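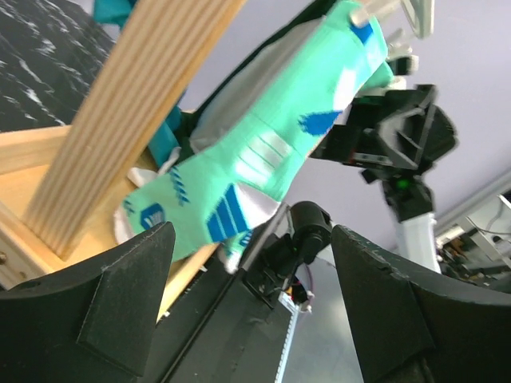 4.3 Two-arm sock task: setting up and recording

This section covers the soft items task for student teams using the club's Grustitz two-arm bench. Complete sections 4.1 and 4.2 first. Both arms must be homed and the Valente control program must be running before you start.

You will need:
the sock crate
one bag of practice socks
the team laptop and a spare storage card

Preparing the bench

1. Place the crate inside the taped outline. Push it back until it touches the stop.
2. Check the crate for loose screws and rough edges. Socks snag on both.
3. Put the socks in the crate without folding or pairing them.
4. Open the Valente program and choose Soft Items. Set the closing force to 200 on both arms.
5. Move each arm slowly through its full reach by hand control. Watch the cables at the wrist and stop if any of them pulls tight.

CAUTION: Keep hands out of the crate while either arm is live. Press the stop button before you reach in, even to free a single sock.

Picking and passing

6. Lower the first arm over the crate and close the gripper on the cuff of a sock. The cuff is thicker than the rest and holds better.
7. Lift until the toe is clear of the slats. If the toe stays caught, lower the arm a little and move it sideways. Do not pull harder.
8. Bring the second arm in from the opposite side with its fingers open.
9. Close the second gripper, wait for the hold signal in the program, then open the first.
10. Lay the sock flat on the mat and return both arms to rest.

Note: Thin socks may come up two at a time. Put both back and begin the run again. Do not try to shake one off.

Note: The wrist camera view is partly blocked by the fingers. Use the overhead view to judge height.

Saving runs

11. Press Save after each run and mark it Good or Dropped. Dropped runs are kept and count towards the team log.
12. Stop when the card shows 3000 MB used and change it for the spare.

If the program shows error 497, one gripper has lost its zero position. Press stop, open both grippers fully and repeat section 4.1.

Teams entering the Grurnia round must use the socks supplied by the Jedis club. Last revised March 2025.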